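Stilaria Community Help
Home Automation and Shop Robotics — Arms and Grippers

Wrist camera loses the work during fast moves; arm also stops short on the return

Posted by Amrit Gagnon
Status: Open, replies accepted

I am writing on behalf of the members' workshop at Hawthorne, where a small group has been building a desktop arm since February. The arm is intended to pick up light, soft articles from a table and place them to one side. It was assembled from a Breto joint kit, with a gripper of our own design and a small camera fixed near the wrist. The controller runs Zidari, installed with the standard settings except where stated below.

We have two difficulties and would be grateful for guidance on both.

The first concerns the camera. When the arm is at rest the picture is acceptable, and our software finds the article on the table without trouble. When the arm begins to move, the picture smears so badly that the software reports no article at all, and the arm then halts in the middle of its travel. The fault is worst when the wrist turns quickly. In the poorest pictures the body of the gripper covers nearly everything, and only a narrow strip of the surroundings can be made out along the top.
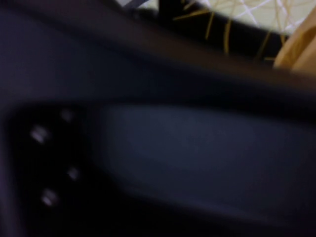
The members have discussed whether the camera should be replaced. Our funds for the present term are limited, and I would prefer to exhaust the adjustments before requesting a purchase. The exposure setting is on automatic. We have tried it at two positions on the wrist, one closer to the fingers and one farther back, and saw little difference between them.

The second difficulty concerns the return move. After releasing the article the arm is instructed to go back to its starting position. On most attempts it does so. On others it stops a short distance before the end and the controller logs code 953, which the manual lists only as "motion not completed." Over 90 consecutive cycles we recorded the code on 6 occasions. Those six were scattered through the run, and we could find no pattern in them. The joints were not hot to the touch when we checked afterward.

Additional particulars, in case they are of use:

The camera cable is run along the outside of the arm and secured with fabric ties at each segment.
The starting position is a folded posture with the wrist turned inward.
The move speed is set to 57 on the controller's scale.
The table lighting consists of the ceiling fixtures only.
The power supply is the one furnished with the kit.

I should add that we are hobbyists and that no member has formal training in this subject. Plain explanations would be appreciated. I am able to run further tests most evenings after 7 p.m. and will post the results.

Amrit Gagnon

Sławomir Zieliński
Member, Arms and Grippers section

Thank you for the complete account. I will take the camera first.

The smearing is an exposure matter. With automatic exposure under ceiling fixtures, a small camera will usually hold its shutter open for as long as it is permitted to. A wrist that turns during that interval drags everything across the picture. Moving the camera to another place on the wrist will not cure this, as you have already found.

I recommend the following procedure.

First, set exposure to manual. Reduce the exposure time until the picture at rest is noticeably darker than you would like. Raise the gain to recover part of the brightness. Some grain will appear, and most detection software tolerates grain much better than smear.

Second, add a lamp. An ordinary desk lamp aimed at the table from the side is sufficient to begin with. Avoid placing it directly behind the arm, where the gripper will throw its shadow over the article at the moment you most need to see it. Some lamps flicker, and at short exposure times this shows as dark bands in the picture. If bands appear, try another lamp before changing anything else.

Third, lock the white balance. This is a minor point, but if your software selects articles by color, a drifting balance will cause failures that are easily mistaken for something else.

Fourth, consider whether the software needs a good picture during the move at all. In our own shop the arm looks once from a standing position, records where the article is, moves to a point above it, pauses, and looks a second time. Pictures taken between those two points are discarded. In Zidari this can be arranged by placing the detection step after the "settled" condition instead of running it continuously. The cycle is slower. For a table task with soft articles I do not believe the lost time will trouble you.

You mention that the gripper covers nearly everything in the poorest pictures. That is a separate matter from the smearing and should be treated as such. Please move each wrist joint slowly through its range with the camera running and note the angle at which the gripper begins to block the view. Those angles should then be excluded from any posture in which the arm is expected to look. If the gripper blocks the view at every useful angle, the bracket must be raised or tilted, and a simple wedge under the camera mount may be enough.

As to the return move, I would look at the cable before the electronics. A folded posture with the wrist turned inward is precisely where an outside cable becomes tight. Fasten it so that there is a generous loop at each joint, and tie it only in the middle of each segment. I would then repeat the same number of cycles and compare the count.

I would also ask for a view of the bench from the arm's side, including whatever stands near the starting position. A person standing in front of the bench does not always notice what the elbow passes on its way home.

Amrit Gagnon
Original poster

Mr. Zieliński, thank you. I have passed your procedure to the members and we will carry it out in the order given. The view you requested follows. The gridded board is our work surface, and the white surface beyond it is where items tend to be set down during a session.
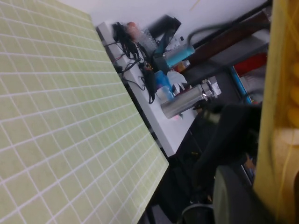
View from the wrist camera, tilted: gridded board at left, white surface with cables and bottles at center, arm segment at lower right.

I note that the camera cable is indeed tied close to the joints. I had taken this for good practice. It will be corrected.

Colton Girard

We had the same code on ours. Turned the speed down and it went away. I would try 40 or so and see. Also check that the power plug is pushed in all the way, ours was loose for a month before anyone looked.

Never had a problem with the camera but we do not run ours while moving.

Isabelle Petrenko
Section Moderator

I wish to add several remarks to the two replies already given and to correct one point.

Mr. Girard's suggestion to reduce the speed is reasonable as a test. It should not be adopted as the remedy. Code 953 is raised when a joint has not reached its commanded position within the permitted time. A slower move asks less of the joint, and the code may cease to appear while the underlying cause remains. If the reduced speed removes the code, the information gained is that the joint is meeting resistance or is short of power at the higher speed. The group will still need to determine which.

The two can be separated without special equipment. Remove the gripper and the camera cable from the arm and run the return move at the present speed. If the code no longer appears over a full set of cycles, the load or the cable is responsible. If it persists, measure the voltage at the last joint while the arm is moving. A marked drop during the return points to the supply or to a connector, and Mr. Girard's advice concerning the plug then becomes very much to the purpose.

With regard to the bench, I would ask the members to clear the white surface before any further unattended cycles. There are loose cables, a plastic bottle and a steel bottle on it. I cannot judge from a single view how near the arm comes to them, and I do not suggest that they have caused the fault. A bottle holding liquid should nonetheless be kept well away from powered equipment, and a loose cord can be caught by a moving joint. The section's general guidance is to mark the full reach of the arm with tape and to keep everything inside the tape clear except the article being handled.

The same applies to the yellow material along the right side of the view. Loose threads are visible on it. If soft articles of this sort are handled regularly, please inspect the finger pivots for wound fiber at the end of each session, with the power disconnected. Fiber in a pivot increases friction gradually and does so unevenly, and it can produce exactly the sort of scattered fault that shows no pattern. A pair of tweezers and a soft brush are adequate for the work. Oil should not be applied to the pivots, as it will hold the fiber in place.

Finally, a word on the test itself. Please change one thing at a time and keep the number of cycles the same for each change. Six stops in 90 cycles is a low enough rate that a short run free of faults will prove very little. I would want to see two full sets without the code before regarding the matter as settled.

Mr. Gagnon is asked to post the voltage readings in this thread and not to open a new one.

Amrit Gagnon
Original poster

This is clear and I am obliged to all three of you. The surface has been cleared and the tape is down. Saulius Rätsep, who keeps our meter, is available on the evenings I mentioned, and we will begin with the gripper and cable removed as Ms. Petrenko directs. The camera changes will be made only after the return move has been tested — otherwise we would be altering two things at once.

One further inquiry. Is the voltage to be read at the connector of the last joint or at the board inside it? The kit manual shows both.

Isabelle Petrenko
Section Moderator

At the connector, with the cover in place.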